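Extras and Stand-ins Wanted for Drama Series "Gilstead"
Posted 11/08/2020

Markon Pictures is looking for background performers and two stand-ins for the second season of Gilstead, the river-town crime drama. Filming takes place in and near Nurnora. No acting experience is required for background work. Stand-ins should have been on a set before.

What we need

Background performers, ages 18 and up, all types. We are casting 60 people in total for the street market, the ferry landing and the courthouse hallway. Most will be called for one or two days. A smaller group of courthouse regulars will be called back through the season and should be free for all of their dates.

Stand-in A: height between 5'8" and 5'10", dark hair, to match one of the lead detectives.

Stand-in B: any gender, slim build, short or tied-back hair. Must be comfortable standing still under lights for long stretches and following floor marks.

We do not need children, animals or vehicles for this block. If you own a boat and would like to be considered for later episodes, write "boat" in the subject line and your details will be passed on to the marine coordinator.

Dates and hours

Fittings are at the Krajčí building, second floor, during the last week of November. Filming starts in the first week of December and runs for 8 shooting days on this block. A shooting day is ten hours, with a meal break. Two of the days are night shoots. Please tell us when you apply if you cannot work nights, and we will try to place you elsewhere.

Pay

Background performers receive $130 per day. Stand-ins are paid by the day at a higher rate, which is given at the interview. Fittings are paid as a half day. Overtime is paid by the hour past ten hours. Payment is by direct deposit after you hand in your signed voucher, so bring your bank details and a photo ID to the fitting.

Health rules on set

Everyone is tested before the first day and again during the block. Masks are worn at all times except when the camera is rolling and at your assigned meal table. If you have a fever or a cough, stay home and call the background office. You will be paid for that day if you were already confirmed.

Clothing

The story is set in winter. Bring your own coat, plain shoes and gloves. Avoid logos, stripes and pure white. The wardrobe department will supply uniforms and anything from the courthouse list. Phones stay in the holding area. 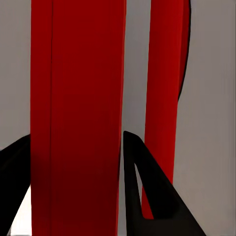

Emiko Ikeda: I was courthouse background last season and the days are long, but calls went out the night before by six and the vouchers were paid on time. Bring a book and thicker socks than you think you need.

How to apply

Send one email to the background office at Markon with your full name, age, height, clothing sizes, phone number and the dates you are free. Attach two recent photos, one of your face and one full length. Phone pictures are fine. Do not send video. Files together should be under 5 MB.

Stand-in applicants should also list past productions and give one reference. Interviews will be held by video call with Juraj Vaněk, background casting.

If you applied last season, please apply again. Old photos and sizes have not been kept. Applicants who are selected will hear from us by phone. Parking at the Krajčí building is on the north side only.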